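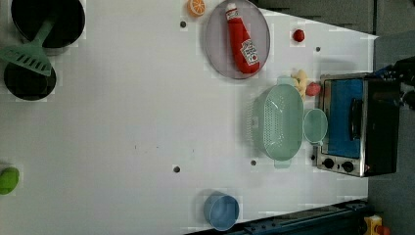
Setting up and running a tabletop kitchen cell: good practice for new operators

Welcome, and thank you for reading this before you go anywhere near the enable switch. We wrote the first version of this page for the Trovemgate site, and it has since been borrowed by Cokport and by the people at Udadach, so if a word here or there sounds odd to you, it has probably come from one of the other two. The rules are the same at all three. They cover one arm, one table and a set of light kitchen things and toy food, and they assume you've already done the half-day induction and had your name added to the operator list.

You'll need the cell log, a soft cloth, the layout card for the task you're running and a second pair of eyes for the first few runs. Please don't skip the second pair of eyes! It can be anyone who has done the induction, and most people are glad to be asked.

Before you power anything up

Start with the table and its surroundings. Walk all the way round, slowly, and look at the floor as well as the top, because a bottle lid underfoot is every bit as much of a nuisance as one under the gripper. Move bags, mugs and chairs out of the marked area. Anything you'd be upset to see knocked over should go on the shelf by the door.

Wipe the surface down and let it dry. Then set out the props from the layout card, working from the far side towards yourself so that you aren't leaning over things you have just placed. Use the cell's own props and leave real food and drink in the kitchen, please, however funny it might be to give the arm a proper banana. If a prop is cracked or has a sharp edge, put it in the repairs tub and write its name in the log. There is usually a spare.

Small appliances used as props have their own rule. They stay unplugged for as long as they're in the cell, and the plug is tucked where you can see it from the operator's chair. We had a long talk about this one at Fang, our training room, and the upshot was that we wanted to be able to check with a glance and save ourselves crawling under a bench.

Checking the arm

With the power still off, look along the arm from base to gripper. You're looking for loose screws, rubbed cable sleeving and anything that has been taped on "just for today" and forgotten. Follow each cable with your eyes right back to where it's plugged in. There should be enough slack for the wrist to turn fully both ways, and no loop big enough to hook a pan handle on its way past.

Now power up, step back behind the line and test the emergency stop. Press it, check that the arm can't be moved from the controls, release it and reset. Do this at the start of every session and again if you've been away from the cell for lunch. Sign for it in the log on sheet 14. If the stop doesn't behave as it should, switch off at the wall, hang the red tag on the controller and fetch the cell lead. Please don't try it a few more times to see whether it comes right.

The first slow run

Set the speed to the lowest setting and take the arm over the highest object on the layout card, then down to the one you mean to pick up. Keep one hand by the stop throughout. Our normal travel height is 179 mm above the table, measured to the fingertips, and you should come back up to it between one object and the next even when the short way across looks perfectly clear. 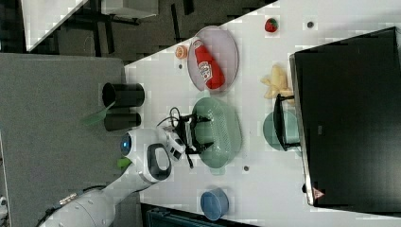

Gripper over the colander, with the ketchup bottle lying on its plate.

Things with thin rims or lots of little holes deserve some patience. Come in from straight above, stop short, look at it from the side (from behind the line, mind) and only then go down the last bit. If the gripper touches the table at all, stop and raise it before you correct sideways. Dragging the fingers marks the surface and it isn't kind to the wrist either.

While the cell is running

Hands stay out while the arm is enabled. It sounds so obvious that I'm almost embarrassed to write it, but the temptation to nudge a toppled cup upright is surprisingly strong, and we've all felt our arm start to move. Pause, disable, say "disabled" out loud, and then reach in. When you're clear again, say "clear" and wait for your partner to repeat it.
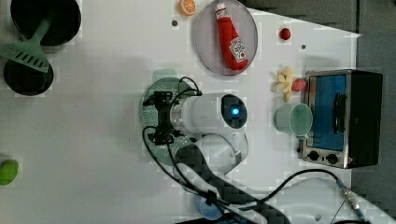

Arm above the green strainer. Look over the cables at the wrist and on the table whenever you pause.

Swap places with your partner regularly. Watching is tiring work, and the watcher shouldn't be answering messages or filling in the log at the same time.

The fingertip pads are replaced every 2000 picks. The counter is on the controller's front page, and new pads are in drawer 818, along with the little hex key that everybody puts back in the wrong place.

Finishing up

Park the arm, disable it, switch off and wait for the lights on the controller to go out. Put the props back in their crate, wipe the table once more and write up anything unusual, including the near misses. A near miss in the log won't get you into trouble with anyone. If you have moved a cable or changed a speed setting, put that down too, with the time, so the next pair can find it before their first slow run.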